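From: Gopinath Shenoy
To: zokudura-data
Date: 11/07/2019
Subject: Re: Tissues, yes or no?

Jericho Javier wrote:
> I've been through the Lekham uploads for the household set and I like
> them a lot, but I keep stopping at the tissue clips. Thin white stuff,
> folds over itself, half the time I can't tell one sheet from two. Do we
> really want 711 of these in the training split? Drirberg is asking for
> more cups and drawers. I'd be fine with parking the tissues until the
> second release.
>
> Also, what are we calling it when somebody separates the sheets and
> then folds one? Is that one example or 2?

Hi Jericho, hi all,

Please don't park them! I spent most of yesterday evening going through these clips and I think they may be the best thing we've gathered so far. A cup is a cup from start to finish. A tissue changes shape every time a finger touches it, and the hands have to keep answering that, with the thumbs doing one job and the fingers behind doing another. If the model can pick up even a little of that from watching people, I'll be thrilled.

These are from the bedside table batch:

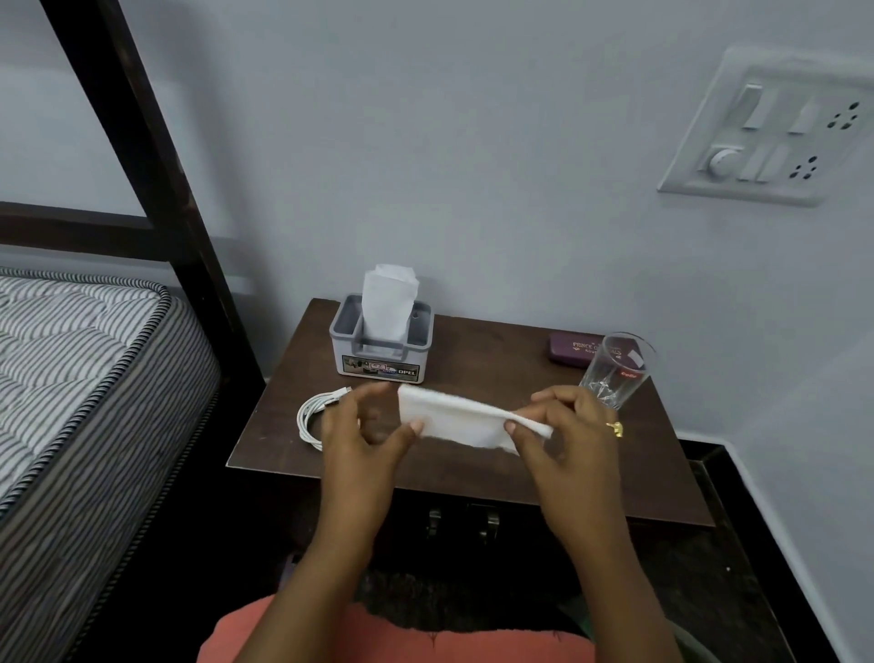
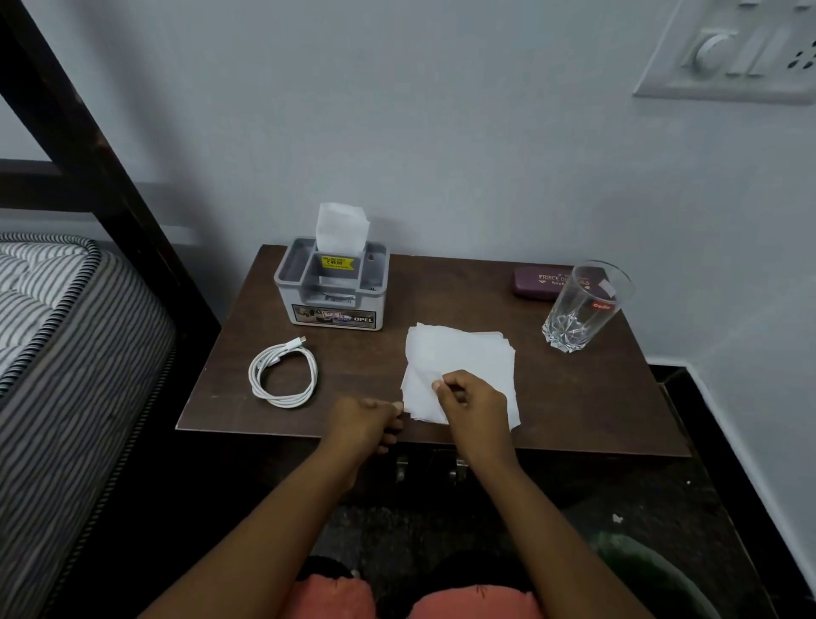 On labels: I'd count it as 2 examples, "separate" and "fold", with the cut placed where the hands change their grip. If the grip never really changes, leave it as one and tag it "mixed". I tried this on a handful last night and only got stuck on 3 of them, all very quick. Where you can't tell one sheet from two, write "sheets unclear" and move on. A wrong count does more damage than a missing one, and I'd much prefer that we train on an honest blank.

I'd also like to ask people to leave the other stuff on the table when they record. A few of the early Drirberg sessions were done on a bare desk and the first model we trained on them went to pieces as soon as a cable or a glass turned up near the hands. Real bedside tables have things on them. No need to arrange anything specially – just work in whatever space there is.

Sizes, for those who asked: the full household set stands at 3147 clips, and the 711 Jericho mentions are all inside that number, so taking them out would hurt more than it sounds. Cups and drawers are welcome too, of course, and if Drirberg can record some in November I'll gladly help label.

One thing still open is hand visibility. Sjöberg's script throws away any clip where a fingertip is hidden for more than a second, and with folding that happens all the time, the fingers go behind the sheet and stay there. I've switched that check off for the tissue clips only. If somebody has a better rule, post it here and I'll run it over the whole batch tonight.

Jericho, could you send me the file names of the ones you found hardest? I want to look at those first – they're probably the fun ones.

Gopinath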